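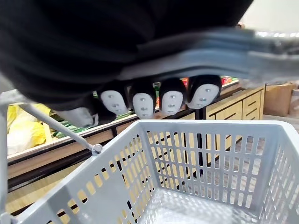
Department of Retail and Consumer Studies, Grurnthorpe College

Shelf Position and Price Recall in Small Grocery Stores
Project report, submitted Jun 12, 2019
Amber Oakley, Branislav Pešek
Supervisor: Radomír Procházka

1. Purpose

The project tested whether shoppers remember the price of fresh produce better when the price card is placed at eye level or at the edge of the bin. Earlier course work by Aranka Kocsis covered packaged goods only.

2. Method

Two stores took part, Javau and Pesonen. Both sell vegetables by weight and print their own price cards. Cards were placed at eye level for the first half of the study and at bin level for the second half. Shoppers were stopped after the checkout and asked to state the price per pound of one item they had bought. An answer was counted as correct if it fell within five cents of the posted price. The target was 2000 interviews. Interviews lasted under one minute and no names were recorded.

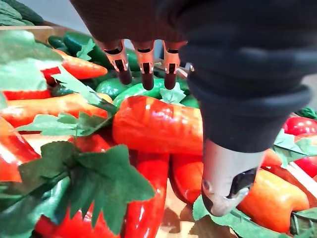 Figure 2. Vegetable display with leafy greens.

3. Results

A total of 1753 usable interviews were collected. Recall was higher with bin-level cards in both stores. The difference was larger at Pesonen, where the aisle is narrow and shoppers stand close to the bins. Leafy greens gave the weakest recall under both conditions. Items on sale were left out of the comparison, as their cards were printed in a different color.

4. Limitations

Store staff moved several cards back to their usual height during the second week, and interviews from those days were dropped. Answers given by couples shopping together were entered as one interview. Time of day was recorded but not analyzed.

5. Further work

A repeat with 3000 interviews is planned for July. The form will add a question on whether the shopper used a written list.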